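Visit report: bench layout and colored-liquid exercise, Tunow site
Prepared by Kevin Quintero, teaching laboratory support, Medrano
Visit date: 5/11/24

Purpose of the visit

Medrano is refitting its introductory chemistry room, and the equipment list closes in June. Before then we wanted to look at a working arrangement for the transfer-and-mix exercise, in which tubes of colored water are emptied into a beaker and the result compared against a card. Tunow holds an open day twice a year and uses a version of this exercise at one of its tables. Lakshmi Amin and I attended for Medrano. Our host was Kanokwan Thongsuk, who looks after the tables and consumables at the site.

Arrival and general arrangement

Visitors sign in at the ground floor desk and are taken up in groups. Our group had 26 people, too many for the first two rooms, and the talk in the corridor was difficult to hear from the back. Groups were split after that and the rest of the tour went better. The elevator was out of service for part of the afternoon. Anyone bringing equipment should ask about this in advance.

The tour covers a storeroom, a washing area and the demonstration room. The storeroom was of limited interest to us. It uses the Sostis shelving system, which we already have, with the bins labeled by shelf and not by item. Kanokwan said the labels would be redone before the summer. The washing area has two sinks and a drying rack with pegs long enough for test tubes, but the pegs are spaced for a wider tube than ours.

The exercise

The written procedure is one page and was drafted by Montri Prasertsri. It goes as follows.

Set one beaker in the middle of the far side of the table. Put a rack on each side of it. Load the racks with the tubes named on the card. Put a paper cup outside each rack. Pick up a tube, pour, return the tube to its rack or place it in a cup as the card directs. Repeat for the next tube. Compare the color in the beaker with the card. Empty, rinse, reset.

Dye is made up in advance from a food-color concentrate and kept in stoppered bottles, 800 mL per batch. Kanokwan's note sheet gives 118 completed runs since the current batch series was started. The dye does not keep its strength beyond a few weeks in a bright room, and the yellow fades first.

The card does not ask for measured volumes. Lakshmi raised this, and I agree with her that for our students a fill line on each tube would be needed. Montri's position is that the exercise teaches handling and sequence, and that measuring is covered in the next one. We did not settle the matter.

Racks and cups

The racks are clear acrylic with round holes. The advantage is that the liquid can be checked without lifting the tube. The disadvantage, on a white surface and in flat light, is that the top plate is hard to pick out, and a beginner will miss the hole. Tubes also lean when the hole is larger than the tube. I measured the play in one rack at 4 mm, more than I would accept in ours. Pravex lists a similar rack with a rubber insert, and I have asked for a sample.

Paper cups are used for tube discard and for rinse water. They are cheap and easy to replace, but light, and an empty one moves if it is brushed with a sleeve. A weighted plastic cup would be better. The blue-and-white color is useful all the same — it marks the two ends of the work area without tape.

The beaker is plain glass. Orange-red shows well in it against the white table. Pale yellow does not, and for that color we would put a gray card underneath.

The exercise table, beaker, racks and cups: 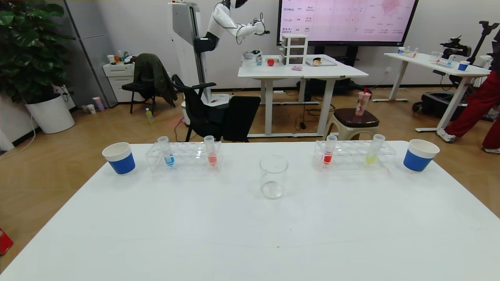
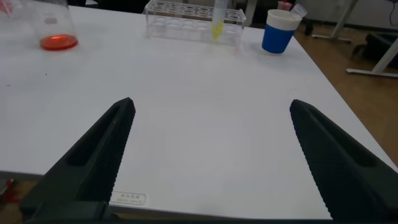
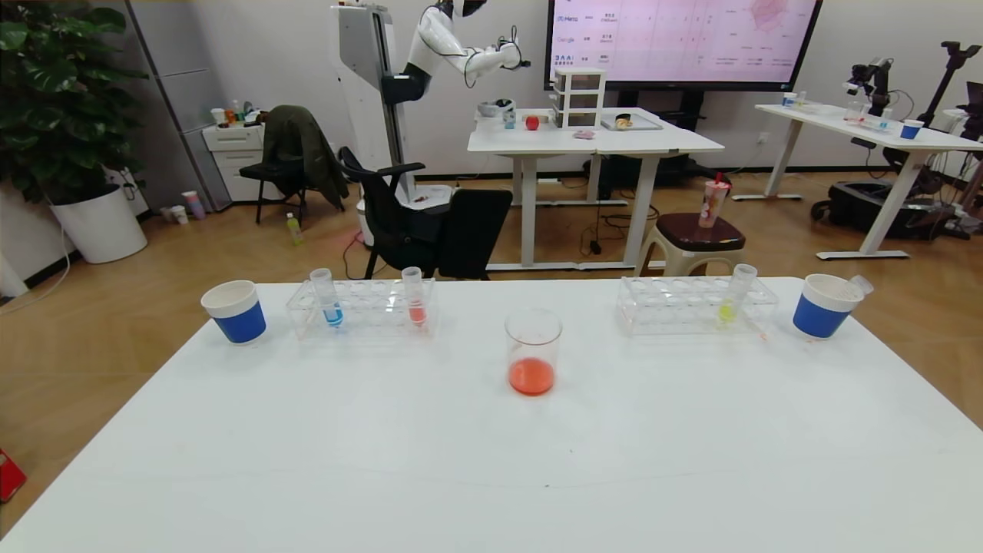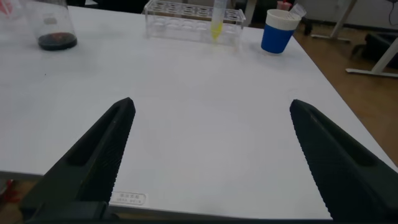

Points on the table itself

White was chosen so that drips are seen at once. It does this well, but it also shows every scuff, and the surface needs a wipe between groups. Kanokwan uses a damp cloth followed by a dry one. Solvent wipes were tried and left a dull patch on an older table that has been moved to the storeroom.

Keeping all the glassware along the far side leaves the near part of the table clear. For a seated adult this is a comfortable reach. For our younger groups it is too far, and I would bring the row forward by a hand's width. I-hsuan Chuang, who teaches those groups, should try the distance with two or three students before we fix it.

Discussion afterward

Tea was served in the corridor. A visitor asked about spill rates and was told that none are recorded. I would record them from the start, one mark per spill on the back of the card.

Parking is at the rear of the building and the gate closes at six.

Items for Medrano

Obtain the Pravex rack sample and check the fit with our tubes (Quintero).

Draft a fill-line version of the card (Amin).

Reach test with the younger groups (Chuang).

Ask Kanokwan for the dye recipe in writing. She gave it to us verbally, and Lakshmi's notes and mine differ on the amount of red.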